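ミニカー

ミニカーというのは、手のひらに乗る小さな車の模型やおもちゃをまとめて呼ぶ言葉です。私は子どものころから集めていて、この個人百科でも一番長く書き直し続けている項目なので、ちょっと熱が入るのは許してください(笑)。

呼び名について

「ミニカー」は和製英語で、英語圏ではダイキャストカーとかトイカーと言うほうが通じます。ややこしいことに、日本では原動機付きの小さな三輪・四輪の乗り物も「ミニカー」という区分で呼ばれているので、検索すると両方出てきて毎回まぎらわしい! この項目で扱うのは、もちろん遊ぶほうです。

素材とつくり

昔ながらのミニカーは亜鉛合金のダイキャスト、つまり溶かした金属を型に押し込んで作るものが主流です。手に持ったときのあのずっしり感、たまりませんよね。小さい子向けにはプラスチック製や木製もたくさんあって、角が丸く、タイヤが太めで、車種もはっきりしないデフォルメ型が多いです。私は長いことこっちを軽く見ていたんですが、姪と遊ぶようになってからすっかり考えが変わりました。落としても床がへこまないし、なにより握りやすいんです。
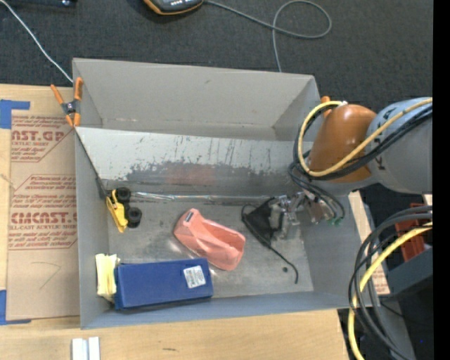

縮尺の話もしておきます。箱に収まる大きさに合わせて車ごとに縮尺を変えるやり方と、シリーズ全体で縮尺をそろえるやり方があって、前者だとバスと軽自動車がほとんど同じ長さになったりします。並べたときに変だという人もいますが、私はあの大らかさが好きです。きっちりそろえたい人には1/64や1/43が定番で、1/43はヨーロッパの鉄道模型のOゲージと相性がよかったことから広まったと言われています。

私の好きなメーカー

ここは完全に趣味で書きます。Poltleyは働く車が得意で、初期のカタログには78車種が載っていました。清掃車だけで見開き1ページ使っているあたり、作り手の好みが出ていて楽しいんですよ。Drillellはその後に出てきたところで、ばね入りの車軸が売りです。走りはいいのに塗装が弱く、うちのはどれも屋根がはげています。色名のつけ方が独特で、ただの黄色を「五月の菜の花」と呼んでいたりします。

収集家のAbdelilah Abou Zeidさんの同人誌『Agbeko通信』には、Poltleyの裏板の刻印の違いが156通りも整理されていて、私はこれを読んで手持ちの分類を全部やり直すはめになりました(夜中の2時までかかった)。古い刻印の見分け方は、この本にかなり頼っています。

値段と保存

中古の相場は箱の有無で大きく変わります。箱なしなら数百円のものが、箱つきだと2,000円前後になることも珍しくありません。直射日光に当てると塗装があせますし、ゴムタイヤは樹脂の部品にくっついたまま溶けることがあるので、しまいっぱなしも考えものです。私は年に一度、5月ごろに全部出して風を通し、柔らかい筆でほこりを払っています。車軸に油をさす人もいますが、ほこりを呼ぶので私はやりません。

関連項目:プルバック式、鉄道模型、ブリキのおもちゃ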